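The person who looks after the bedroom cell at Plarnthorpe has a title too long for a badge and prefers "cell keeper." The cell is simulated, one arm and one bed, and keeping it in order still takes most of a morning!

"People think there's nothing to maintain," the keeper told me, already grinning. "Oh, there's plenty. Collari shipped an update in August and our finger friction went back to default. We lost 292 runs before I caught it."
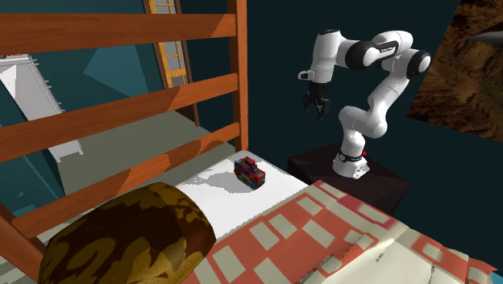
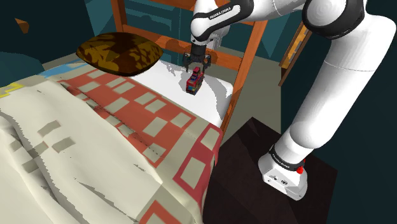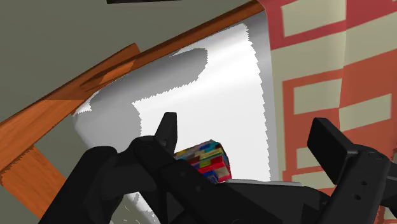
Setup starts with the base. The keeper types in its position, locks it, then sends the arm home and lets it sit for 115 steps, watching the joints for drift. Next come the fingers, which have to straddle the little block toy beside the bed's wooden rails without clipping into it. "I love this bit. You nudge the contact offset a hair and the whole grasp settles down."

Every 4000 runs the scene is rebuilt from the Nigatu files, and the shadows get checked again, jagged edges and all. "I'd like those smoother," the keeper said. "That's next on my list, right after the wrist limits."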